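Protokoll der Arbeitsgruppe Greifregeln, Projekt Nerik
Ort: Grostudel, Besprechungsraum 2
Beginn: 14:00 Uhr

TOP 1 Protokoll der letzten Sitzung
Ohne Änderungen genehmigt.

TOP 2 Stand der Aufnahmen
Bis Ende November liegen 251 Durchgänge mit handgeführtem Greifer vor. Clanico hat die Sichtprüfung abgeschlossen. Durchgänge ohne Eintrag zum Werkzeugzustand werden nachgetragen oder gesperrt.

TOP 3 Regelentwurf, Abschnitt Werkzeugzustand
Der Entwurf von Gaber sieht eine Prüfung der Fingerkuppen vor jeder Schicht vor. Clanico beantragt, zusätzlich nach jedem Wechsel der Objektklasse zu prüfen. Angenommen. Für den Belag gelten künftig 3 Stufen: einwandfrei, angeraut, ausgefranst. Bei Stufe 3 ist vor dem nächsten Durchgang zu tauschen. Offen bleibt, ob Kratzer an der Oberkante der Kuppen gesondert zu erfassen sind.

TOP 4 Objekte mit Glasfläche 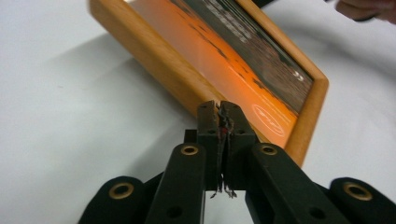

Abschnitt 3 des Entwurfs wird um gerahmte Bilder ergänzt. Gegriffen wird nur an der Leiste, Druck auf die Scheibe ist unzulässig. Der Belag an den Innenseiten der Kuppen ist beim Holzrahmen mit orangefarbenem Druck ausgefranst, Fasern hängen nach unten; Einstufung daher Stufe 3. Lichtreflexe auf dem Glas, dort am helleren linken Bereich des Drucks, sind im Datenblatt zu vermerken. Eine zweite Person darf das Objekt halten, ihre Beteiligung ist einzutragen.

TOP 5 Aufgaben
Gaber: Abschnitte 2 und 3 überarbeiten, Frist Dezember.
Clanico: Vergleichstafel für die Belagstufen.
Grostudel: Ersatzbeläge bestellen, Bestand melden.

Ende: 15:20 Uhr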